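Setting up a cabinet reach test for a robot arm (and can it do chores yet?)

Short answer to the title: not quite. Long answer is the rest of this page. Typed up fast between runs, sorry for typos.

What you need
- a sim that handles contacts without blowing up
- one arm, two-finger gripper
- a table and something with an opening in it. Cabinet, rack, whatever
- a free evening. Took me most of May

Our setup is called Plarnska. Runs on Trodura, 2 ms step. The task list comes from Brurudier, which is mostly kitchen and stockroom chores. Putting stuff away, getting stuff out, opening and shutting things. Boring jobs. Good, boring is what we want.

Step 1. Place the arm and the cabinet

Arm at one end of the table, cabinet toward the other. Don't go too close. If the elbow has to fold hard before the hand even gets to the cabinet you've got no room left to correct anything. Too far and the arm locks out straight. Save the base position once you like it, you WILL bump it later.

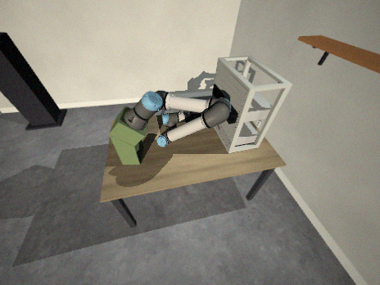
Arm folded back on itself, cabinet on the right half of the table.

Check the shadows too if you train from rendered views. Move the light a little each episode. We skipped that at first and the policy learned the shadow, threw away 1,059 episodes. Painful.

Step 2. Approach from the side

Set a waypoint a hand's width off the cabinet, same height as the thing you're going for. Stop there. Then a slow straight line in. Dont let the planner pick its own path for the last bit, it loves to swing the elbow into the top frame.

Cap the speed on the last stretch. Turn on collision checks for the elbow as well as the fingers. Default is fingers only in our build, no idea why. 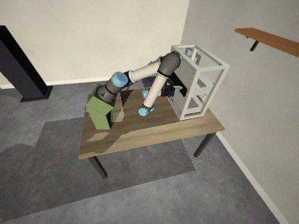
Can a robot arm put things away in a normal home cabinet yet?
Sometimes, if the cabinet is known ahead of time and nothing has moved. Change the shelf height or pile things up in front and success drops fast. A person still does it quicker and with less fuss.

Step 3. Run it in batches

200 episodes per setting. Fewer and you're reading noise. Log these:
- reached the waypoint, y/n
- touched the cabinet before it should have
- time to finish
- where the fingers ended up

Last one matters most. Our best setting finished 48 out of 200, and loads of the misses were small, fingers a bit high or a bit to the side. Fine for a demo clip. Useless for somebody who wants the dishes put away.

Step 4. Narrow openings

Start with the gripper lined up on one end of the opening and work along from there. Going for the middle sounds easier but you lose sight of both edges.

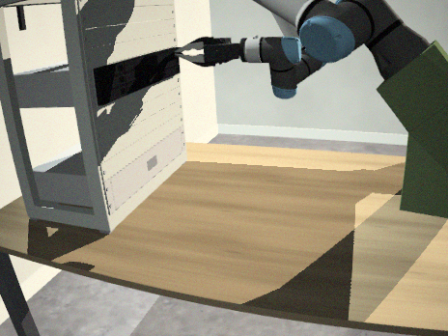

Keep the fingers nearly closed on the way in and only open once the depth reading settles. If it jitters, raise the contact damping before you touch anything else. Then rerun the same seeds so you can compare.

Harries, the small parts warehouse we do this for, asked if they could have it on the shop floor by fall. Told them one shelf type, one box size, person nearby. Maybe. Sorting mixed bins, no. Laundry, don't ask.

Next page is moving the settings over to the real arm. Half writen, will link it when it's up.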